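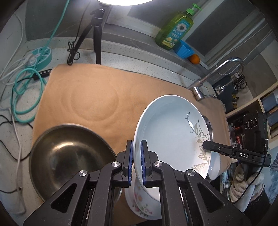

Karnora Staff Writing Club / Short Fiction / 20 September 2019

THE PLATE PROBLEM

The planner had a confidence score, and the confidence score was why I stopped trusting it.

It went from zero to 100. On the plates it sat in the nineties all morning. I had the replay open on one monitor and the log on the other, and I was eating crackers over the keyboard, which we had been asked not to do.

"It knows where the rim is," said the man from Jostov. Jostov had sold us the planner. He had come in a good jacket and he stood behind my chair the whole time.

"It says it knows," I said.

I ran the clip again. Two grippers over a kitchen sink, a white plate up on its edge, one pair of blue pads closed on the near rim and the other gripper reaching in from the right. Gray leaves down one side of the plate. Flowered plates stacked under it. The people who had made the clip had done it by hand, with a knitted mitten or glove on and a ring light going, and their hands had known what to do about all of it. My job was to get the software to know some small part of the same thing.

"Watch the steel bowl," I said.

On my other screen the planner had drawn its picture of the world. The plate was a clean green disk. The small bowl was a smaller disk. Where the big steel bowl lay on its side there was nothing but a bright smear, and then, farther back, a second ring light, floating inside the metal at a depth that would have put it in the cabinet under the sink.

"Reflections," said the man from Jostov. "Skarkix handles those."

Skarkix was the depth filter. Everyone told me Skarkix handled things. I had a folder of things Skarkix had handled. I turned it on and the floating light went away, and so did the bowl, and so did the far half of the plate.

"Well, you need to tune it," he said.

"I tuned it in November."

"Tune it again."

I put a cracker in my mouth so I wouldn't answer. Then I changed the threshold and we got the plate back, and the bowl came back too, only now it was flat. The planner liked it flat. It drew a path for the second gripper straight through the place where the side of the bowl should have been. Confidence, 97.

"There," he said.

"That goes through the bowl."

He leaned in. I could smell his coffee. "That's a visual artifact."

"It's a path. It's the only thing your program makes."

He went out to call somebody. I could see him through the glass, walking up and down by the printer with one hand in the air.

My boss came over while he was gone. She had a demo promised to the Goicoechea people, who ran hotel kitchens and had 207 of them, and who had been told that a machine would be racking plates by the spring. She asked me how it was looking.

"It racks plates very well on the screen," I said.

"Is that a yes?"

"If they have flat bowls, it's a yes."

She looked at the replay for a while. It was paused with the plate in the fingers. She had a sink like that at home, she said, with the same mess of cords. She asked why we couldn't train it on an empty counter and get the easy case done first.

"We did the easy case. That's the one in the video they saw."

"Oh," she said. She took one of my crackers.

When the man came back he had a new settings file on his phone, and he mailed it to me, and I loaded it. It had 12 changes in it and no notes. I asked what the fourth one did. He said it made the motion smoother. I asked what it did to the collision check and he said he would have to get back to me on that.

We ran it. The path was beautiful, I'll give him that. It bent around the plate like a ribbon, came up under the rim and lifted away, and it never once slowed down for the bowl. The score box turned a darker green than I had seen before.

"Ninety-nine," he said, and put his hand on the back of my chair.

I scrolled through the file until I found the fourth line. It was a margin, and he had set it to zero. I typed the old number back in and hit run, and the three of us stood there and watched the bar fill up. The score dropped to 31. No path found.

"So it's broken now," my boss said.

"No," I said. "I think this is the first time it's looked."

The man from Jostov asked me to put the margin back, please, for the demo. My boss didn't say anything. She was reading the fourth line over my shoulder, with her mouth full, and she reached past me and saved the file.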